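The Second Reading: How Employers Now Approach the Covering Letter

For many years the covering letter was treated as a courtesy. It was attached to the front of an application, glanced at, and set aside once the employment history had been found. A growing number of employers now read it last, after the first sift has been completed, and give it considerably more weight than applicants tend to expect.

The change has been most marked among medium-sized firms, where the person reading an application is often the person who will manage the successful candidate. Braton, a distributor of catering supplies, received 2582 applications for its office and warehouse posts in the year to December. Of those, 1313 arrived with a letter of any kind. Kristine Malabanan, who leads recruitment for the firm, regards the difference as significant.

"We do not reject an application for want of a letter," she says. "But when two candidates have much the same history, the letter is the only place where one of them has spoken to us directly."

Her department introduced a two-stage reading in July 2020. At the first stage, qualifications and experience are checked against the requirements of the post, and letters are withheld from the reader. At the second, a different member of staff receives the letters alone and is asked to note what each one adds. The two sets of notes are then compared at a short meeting. Up to 20 candidates may remain for a single vacancy at this point, and the meeting is expected to bring that number down to six.

What the second reader looks for is fairly modest. Weidong Tian, who has carried out the task since the arrangement began, asks whether the writer has understood the post. A letter that repeats the wording of the advertisement tells him very little. One that takes up a single duty and connects it to a piece of past work will usually be marked for discussion, even where the prose is plain.

He is cautious about enthusiasm. Applicants are frequently advised to show passion for the organisation, and the result is a paragraph of praise that could be addressed to any employer in the country. Mr Tian would prefer a sentence explaining why the hours, the location or the type of work would suit the applicant. Such reasons are ordinary, he notes, but they are also the ones on which people stay in a job.

Length remains a matter of disagreement. The careers service at Cullimier College advises its students to keep to one side of a page. Lilibeth Ocampo, a senior adviser there, asks those who attend her workshops to read their drafts aloud, and to stop at 90 seconds. Whatever remains unread is considered for removal. The exercise is unpopular on first acquaintance – students are reluctant to part with their opening paragraphs in particular – but she finds that the best material often sits in the middle of a draft and must be brought forward.

Ms Ocampo also discourages the recital of personal qualities. Words such as "motivated" and "reliable" can be claimed by anyone. She recommends that the student describe one occasion in enough detail for the reader to draw the conclusion unaided: a stocktake completed short-handed, for instance, or a complaint settled on the telephone. 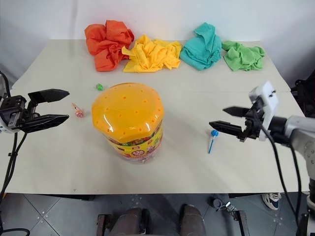

Older applicants face a different difficulty. Someone with a long employment history may feel obliged to account for all of it, and the letter becomes a second curriculum vitae. Cherry Mae Evangelista returned to work at the accountancy practice Hokitz after seven years spent caring for a relative. Her first drafts dealt with the gap at length. The version she eventually sent gave it one sentence, placed near the end, and devoted the remainder to the payroll duties she had carried out before.

Hokitz does not ask candidates to explain interruptions in employment, and its guidance notes now say so. The practice does ask that letters be addressed to a named person where a name has been supplied, and that the name be spelt correctly. One of its partners, Mr Šťastný, reports that his own appears with its accents in very few of the letters he receives. He attaches no importance to the accents, though he does notice when the letters are in the wrong order.

Templates are viewed with more tolerance than is commonly supposed. None of the employers consulted for this article objected to a standard layout, and Ms Malabanan welcomes one, as it allows the date, post title and contact details to be found quickly. Her reservation concerns sentences supplied ready-made. Shiela Estrella, who joined Braton as a stock controller following a two-stage reading, used a printed form of letter borrowed from her local library. She kept its headings and its closing line, and rewrote everything between them.

Applicants to Braton may now request a copy of the second reader's notes once a vacancy has been filled. Requests should be made in writing and should quote the reference number of the post.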